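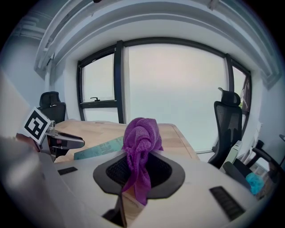
The fault that cost Wotby most of its spring was first written down on a Tuesday, in the shared log, as "cloth thing again". Nobody had logged the first time, so the "again" had to be taken on trust.

Wotby teaches machines to tidy desks. It does this by having people do the tidying themselves, holding a gripper in each hand, while the grippers record every squeeze and turn. The job under study that week was wiping down a ruler: pick it up, hold it steady, pass a cloth along it, put both down. A child of four would do it badly but would at least let go of the cloth at the end.

The grippers would not. On some runs the release was pressed, the software noted with every sign of satisfaction that the fingers had opened, and the cloth stayed put. On others the fingers opened and then shut again, firmly, on whatever was nearest. One operator had a thumb nearest. The thumb was fine, though it was discussed at length, and the first-aid box was found to contain plasters and a menu.

Cesteck, which supplies the grip controller, took the view that cloth was the trouble. Cloth is a reasonable suspect. It bunches, it twists, it gets into places. A ruler has the decency to stay the same shape. Cesteck's advice ran to two pages and came down to using less cloth.

Wotby tried less cloth. The fault carried on, and turned up in the ruler half of the job as well, which rather spoiled the theory. 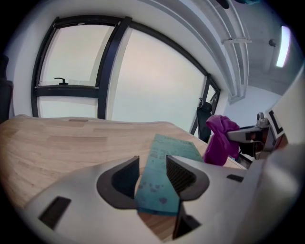

What settled it was boredom. Somebody who had been told to sort the log, all 400 runs of it, put them in order of length instead of date, and the bad ones sank to the bottom together. Every failure came late in a long run. The short ones were spotless.

The controller, it emerged, kept a running tally of how hard it was gripping, and never cleared it between one grasp and the next. After 252 seconds of steady work the tally filled up and rolled over to nothing. A controller that believes it is gripping with no force at all does the sensible thing, and grips harder. Press release at that moment and the two orders arrive together. Which of them won was a matter of luck.

The repair was one line. Getting it took three weeks, as Cesteck wanted the fault reproduced on its own bench, where the standard test lasts two minutes and had always passed.

Gumede, the safety consultancy brought in after the thumb, was less interested in the line than in the log. Its report is polite, in the way of a letter from the bank. The release button, it points out, was a request: it asked the software to open the fingers, and the software was the thing that had gone wrong. There was no way to cut the power to the grip without reaching past the fingers to do it.

There is now. Wotby has fitted a cut-off switch, and Mumix, the log software, will no longer save an entry with the word "again" in it unless you say when the last time was. Staff have started writing "once more".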